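Gelwood teaches a household robot to tidy up after you

Gelwood today released results for Gorkix, a method that lets a wheeled robot decide for itself which things on a floor count as mess. It was trained on 3418 short runs in lived-in rooms. 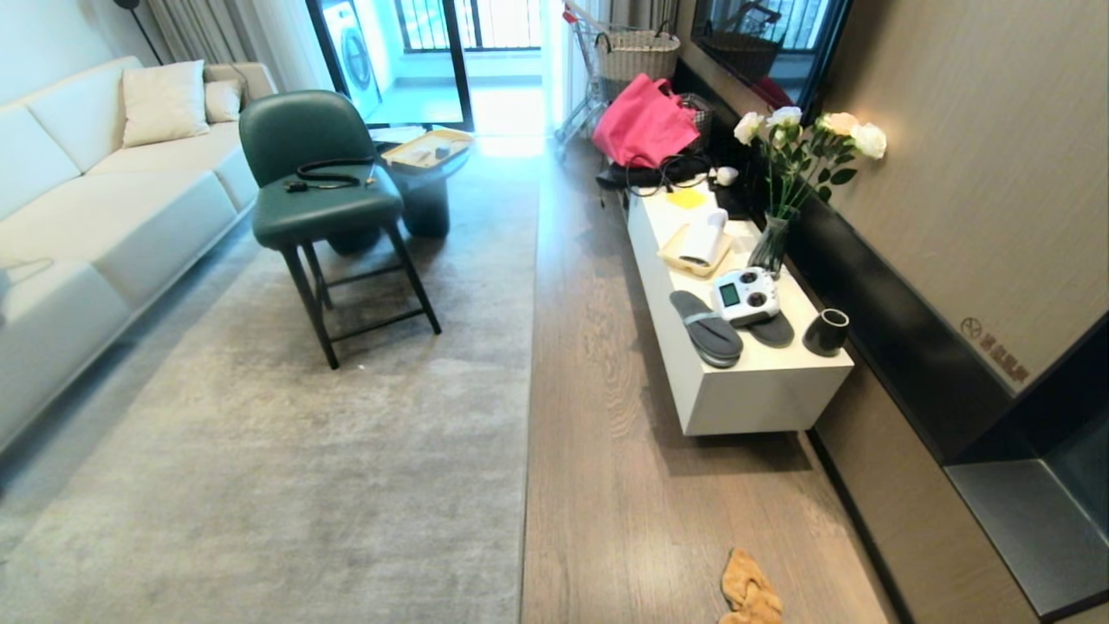
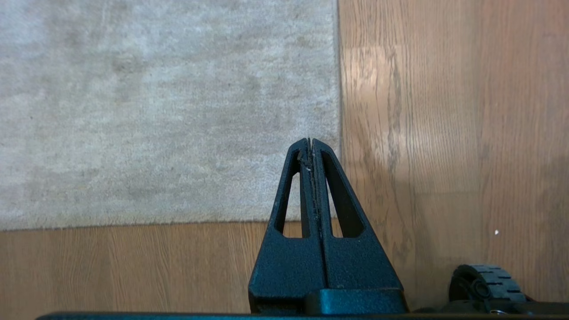

Living-room trials: the room and, second, the gripper over the rug's corner

Rugs remain the great leveller. Over 210 test runs, two cameras beat one on all surfaces — by least where carpet meets timber. "It has firm views on slippers," said project lead Hanan Abu Hammour. "We're working on its manners."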